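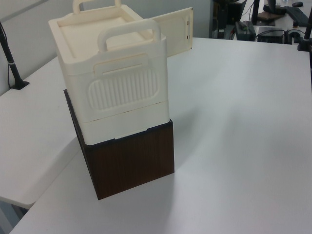
Bijan Rahimi
October, 9.40pm

Right, a few of you asked how the hedgehog is getting on, so I'll do it as a thread or I'll be answering messages all night.

She came in to us at the Kirnstead rescue weighing 446 grams, which isn't terrible for an autumn youngster but isn't enough to sleep through a winter on either. A dog walker found her out at lunchtime by the allotments, wobbling along the path. (If you see one out in full daylight looking drunk, please ring somebody!)

Name: Rashti. My mum's choice. All the ones I look after get names from my mum now, I gave up arguing after Ulico, who was a very large and very rude male.

First night was heat pad, fluids, and me getting up every couple of hours to check she was still breathing. She was. She was also furious.

Medska, our vet nurse, looked at a poo sample under the microscope and found lungworm. Really common in the little ones and it's what makes them cough and go off their food. She's on a course of injections and I get huffed at for every single one.

The other thing was ticks. I stopped writing them down after the first lot. They're all off now and her skin looks so much better, especially behind the ears.

She's eating kitten biscuits and a bit of wet cat food. NO milk please, and no bread. I know your nan did it. My nan did it too.

We can keep a hog in for up to 3 months if the weather's bad, but I'm hoping she'll be away well before that. Target is 600 grams and a clear sample.

Somebody asked about money. The hospital shed needs a new roof and we're trying to raise £4,000 before the frosts. A bag of biscuits is just as welcome, drop it at the side gate, not the front, the front one sticks.

Two more came in this evening while I was typing this, both tiny, both loud. Mum's already thinking up names. Off to warm up some towels, night all x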